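3. Recording Rules

3.1 Scope

The rules in this section apply to anyone who records demonstrations with a hand-held gripper at the Toltgate or Hayat sites. They were first drafted in May, after the initial batch of recordings showed that operators at the two sites were starting, stopping and labeling episodes in different ways. The version given here is dated 2021-08-20 and was in force for all 1194 episodes analyzed in Section 5.

We kept the rules short. An earlier draft ran to 20 pages, and operators told us they stopped consulting it after the first day. The current version fits on two sheets. Anything that could be checked by software was moved out of the written rules and into the Zako upload tool, which rejects an episode with a missing start pose or a gap in the video.

3.2 Start pose

Every episode begins with the fingers closed and the gripper pointing toward the work surface. The operator holds this pose for two seconds before moving. The closed position gives a fixed reference for finger width, and the upload tool uses it to correct small offsets between devices. Episodes that begin with the fingers open are returned to the operator and are not repaired by hand.

The work surface must be in view from the first moment of the recording. For bed tasks this means that the operator stands at the side or foot of the bed and keeps the fingertips over the cover. The surroundings do not have to be tidy or matched between sites. We asked only that objects on the work surface be listed before recording starts, and that objects elsewhere in the room be left alone until the episode ends.

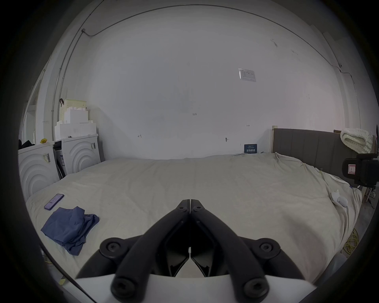
Figure 3. Gripper view over a bed surface, with the fingers closed. A phone, a folded blue cloth and a small white plush toy lie on the duvet.

Figure 3 also shows why the object list covers the work surface alone. Household appliances, packing material and a posted notice are all in view, and a complete list of the room would take longer to write than most episodes take to record. Under the rule, the list for this view has three entries besides the duvet. Background items are described once per room in a separate room sheet, which is updated when furniture or large items are moved.

3.3 Personal items

Phones, papers and clothing are common in domestic tasks and are allowed as task objects. A phone used as a task object must be one supplied by the project. It must be locked, with notifications turned off. Operators may not place their own phone on the work surface, even when it is not part of the task.

Printed or handwritten text in the background is allowed if it can't be read in the recording. Where it can be read, a reviewer decides whether it identifies a person or an address. If it does, the episode is withheld and the text is covered or removed before the room is used again. Wall markings left over from measuring or installation are not treated as personal information.

3.4 Cables and floor space

Cables may remain in the room during recording, but they must be outside the area where the operator walks. The operator checks the floor on foot, without looking through the gripper view, before the first episode and again after any break. The view from the gripper has dark borders and gives a poor sense of what is close to the feet. Both sites reported near trips during the May recordings, and in each report the operator had checked the floor on the monitor.

A second device may be in the room. It must be still for the whole episode unless the task calls for two grippers, in which case both streams are recorded and share one episode number.

3.5 Soft objects

Bedding and clothing are hard to reset to the same position. We do not require an exact reset. The operator smooths the center of the cover, leaves folds at the sides as they fall, and places each cloth item in the state named in the task sheet. The sheet uses three terms: flat, folded and heaped. A cloth that falls between two of these is labeled with the looser one. Reviewers at Flotetti, who had no part in recording, disagreed with the operators more often on this label than on any other, and we return to this point in Section 6.

3.6 Ending and review

An episode ends when the fingers are clear of all objects and have been closed again for two seconds. Failed attempts are kept and marked as failed. Operators may not delete an episode on site. They can flag one for removal, with a short reason, and the flag stays in the record after the video is gone.

Storage on each device is limited to 2000 episodes. Uploads are made at the end of each shift, and local copies are cleared only after the upload tool confirms that the files match.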